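Botcombe Robotics Forum > Student Projects > Two-arm drawer task, which arm goes first?

k_murthy
Posted January 8, 2019
Our group at Vandside has picked the drawer task for the module project. Two arms, one small wooden cabinet with a bar handle on the drawer. One arm has to pull the drawer open and the other has to steady the cabinet so it doesn't slide. We teleoperate it first to collect runs, then train on those.
We have 234 runs so far and the results are poor. The trained version gets hold of the handle and then drags the whole cabinet across the table. Has anyone done this one before? Should the holding arm move first, or both together?
Keerthana

torvik_dirk
Holding arm first, every time. We did the same task in September and wasted a fortnight on moving both together. The student driving gets it right because they can see when the cabinet is held. The trained version can't tell, so it pulls too early.

sreek_k
I don't agree with that. If you always hold first, the second arm learns to sit and wait, and then it sometimes never starts. We had runs where it hovered over the table until the time limit. Moving together is fine if the drivers are consistent. How many people recorded the 234?

k_murthy
Five of us. Two of us pull slowly and the others are quite quick about it.

sreek_k
That will be your problem then. Pick one driver and do it again.

torvik_dirk
Throwing away 234 runs is a bit much. Sort them by driver first and train on the biggest set. It costs you one evening. And I still say hold first. Our hovering went away when we cut the pauses out of the recordings.

PShetty
I help mark this module, so I'll keep it general. Groups lose more marks on the write-up than on the success rate. Say what you changed between sets and why. A drawer that opens half the time with a clear log does better than one that nearly always opens and has no log at all.
Also check where you start the cabinet. If it is in the same spot for every run you will be caught out on the day, as it gets moved before each attempt.
Padmavathi

k_murthy
Thanks, I didn't know it got moved. Ours has been on a tape mark the whole time. We will sort by driver tonight and record a new set with the cabinet shifted between runs.

kausar_n
Can you put rubber feet on the cabinet? We did that at Ulard and it stopped sliding completely.

torvik_dirk
Not allowed under the module rules, or it wasn't for us. It also rather defeats the point of having two arms.

kausar_n
Fair enough. Ours was a club build so we could do what we liked.

k_murthy
Update. The largest single-driver set was 28 runs, which was too small to be any use. We have started again with one driver, holding arm first, pauses trimmed. I'll post the numbers when we have them. Sreekumar, if it starts hovering you can say you told me so.

sreek_k
I will. 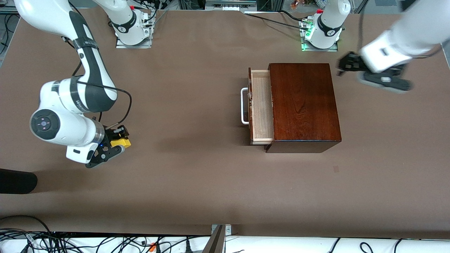 kausar_n
Does the drawer have to be closed again at the end of each attempt?

PShetty
Only opening is marked. Closing it is left to the group as a reset between attempts, and you can do it by hand.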